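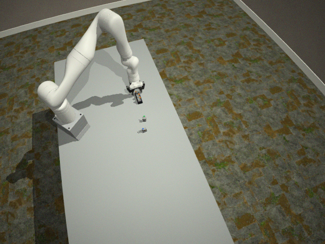

White arm on a pale gray table. Computer rendering.

The Ledance Bequest

To the residents of Pistow, from the Office of the Town Archive

April 11, 2020

The Office has been asked to provide a full account of the Ledance bequest and of the bell that formed its principal part. The account follows. It has been prepared from the minute books, from the correspondence held in the lower cabinet, and from the statement of Hortensia Jara, who was Archivist at the time and who has reviewed these pages and corrected two of the dates.

The late Mr. Ledance left to the town, by a will of one page, the sum of $4,000, a walnut cabinet, and a bronze bell weighing 669 pounds. The money was to be spent on hanging the bell. The cabinet was to be kept locked until the bell had been rung 17 times. The will gave no reason for this number, and the lawyer who drew it up, when written to, replied that he had asked his client the same question and had been offered a pear.

The town accepted the bequest in March. It had at that time no tower. The chapel on Mansilla Street had lost its upper part in a storm before most residents were born, and the firehouse roof was judged too light. The bell was therefore placed on two railroad ties in the yard behind the Archive, under a canvas sheet, where it remained through the spring, the summer, and the greater part of the following winter.

During this period the Office received a number of letters. Several residents wished to know whether a bell resting on the ground might be considered hung for the purposes of the will. One resident proposed that it be melted. The firm of Grondetti, which had cast the bell, wrote to say that it should not be struck while resting on its lip, as this would be harmful to the metal and would in any case produce a sound of no value. The letter was signed by Ruth Rengifo, Assistant Founder, and closed with the offer of a visit.

Miss Rengifo arrived on the morning bus with a small case and a coil of rope. According to Miss Jara's statement, she asked for no refreshment and went directly to the yard, where she folded back the canvas and knelt on the gravel. She placed her ear against the bronze. She remained in this position for long enough that Miss Jara returned to her desk, answered a letter, and came out again.

"It has been struck," Miss Rengifo said.

Miss Jara replied that it had not. The yard was locked at five each afternoon, and the key was kept on her own ring.

"It has been struck a good many times, and struck well. Whoever did it lifted it first."

Miss Jara observed that the bell weighed 669 pounds.

"Yes," said Miss Rengifo. "We weighed it."
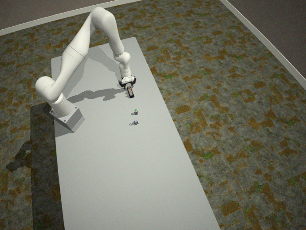

The Office does not ordinarily record the private actions of its staff outside working hours. In this case Miss Jara has given her permission. She went home, ate her supper, and returned to the Archive a little before midnight with a flashlight and a wool blanket. Miss Rengifo had taken a room at the inn and was found to be already sitting on the back steps. Neither had told the other of her intention. They shared the blanket.

It was a clear night and very cold. The two women spoke for a time about their work. Miss Rengifo explained that a bell goes on changing for years after it leaves the foundry, and that founders are often the last to hear what they have made. Miss Jara said that an archive was much the same, and then, on consideration, withdrew the remark, as she was not sure what she had meant by it.

At some point after one o'clock they ceased to talk. The statement is brief here, and the Office reproduces it without change:

"There was no wind. The canvas rose at the center as a sheet does when you shake it over a bed, and it did not come down. I heard the ties creak, the way wood does when a load is taken off. Then the bell rang once. It was not loud. I felt it in the step I was sitting on. I thought of my mother's kitchen, and of the window over the sink, which I had not thought of in years. Miss Rengifo was holding my hand very hard. Then the canvas came down and the ties creaked again."

When asked afterward how many times the bell had been rung in all, Miss Rengifo said that she could not tell from the metal. She could say only that it was more than a few. Miss Jara then went inside, without removing her coat, and tried the door of the walnut cabinet. It was open.

The contents of the cabinet were entered in the register the next morning and may be inspected by any resident on request. They consist of a pair of work gloves, much worn; a receipt from Grondetti marked paid in full; and 100 envelopes, each bearing the name of a household in Pistow as the town then stood. Each envelope held a single sheet of paper, and each sheet was blank except for an hour of the night, written in pencil.

The envelopes were delivered by hand. The Office kept no record of what the households did with them, and considers that it was right not to. It is known that lamps were seen in kitchens at unusual hours for some weeks. It is known also that the letters on the subject of the bell came to an end, including those from the resident who had favored melting.

The $4,000 was spent, as the will required. A plain timber frame was raised in the yard to a design supplied by Miss Rengifo, who stayed at the inn while the work was done and afterward took the house beside the chapel. The bell was hung in the frame on a mild afternoon with most of the town present. The mayor pulled the rope. The sound was agreeable, and those standing near the gate remarked on how far it carried. Miss Jara, who was standing beside Miss Rengifo, was heard to say that it was a very good bell.

"It is a good bell," said Miss Rengifo. "It was better on the ground."

The Office is aware that the question of the remaining envelope has been raised again this year. One envelope of the 100 could not be delivered, the house having been closed and the family gone to the coast without leaving an address. It is kept in the lower cabinet with the correspondence. The present Archivist has opened it, as the rules permit after a suitable term, and has noted the hour written there.

Residents who live near the yard are advised that a light may be seen on the back steps this week between two and three in the morning. The gate will be locked as usual. Blankets are available at the front desk.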